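Learning to Clear a Table with Two Arms from a Small Number of Demonstrations
Student project report, Sukside, 21 Oct 2024

1. Purpose
In this project we wanted to know if a two-arm robot can learn to sort used dishes when we have only a small set of teleoperated demonstrations. The earlier Hollis report used 200 demonstrations for each task. Our group had 52.

2. Method
All demonstrations were recorded with the Skusia control program. The joint positions and the camera images were saved together at the same rate.
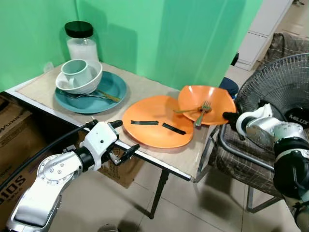

We divided each demonstration into short parts by hand, and every part received one label, for example "reach", "grasp" or "place". The labels were then given to the policy as an extra input. For comparison we trained the same policy without labels, and we call it the Idby baseline.

The positions of the forks and plates were changed between recordings, so that the policy could not learn one fixed path.

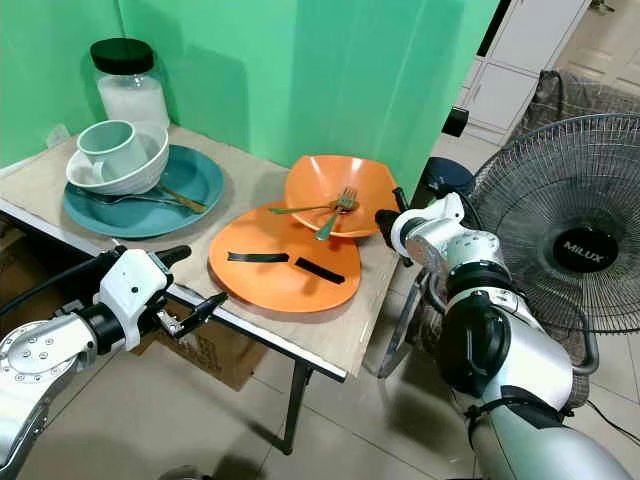

Page 5

3. Results
The policy with labels made fewer wrong grasps than the baseline. The difference was clear for forks and small for bowls. We trained each policy 5 times, and the order of the two did not change.

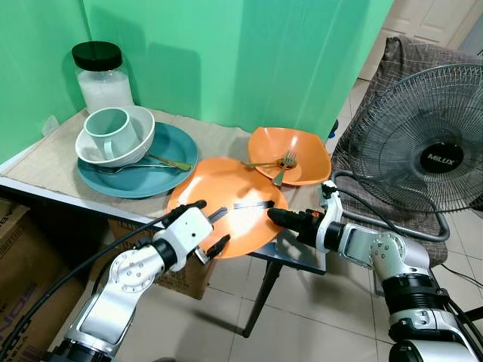

The most difficult part for both policies was the plate. A flat plate gives very little edge to hold, and the two arms must agree on its angle. In our demonstrations the left gripper can hold the near edge, with one long finger across the top face, while the right gripper presses against the right edge. The glossy surface also reflects the light in the middle, and we think this makes the depth estimate worse. We did not test this separately.

4. Further work
We would like to repeat the training with a matte plate and with automatic labels.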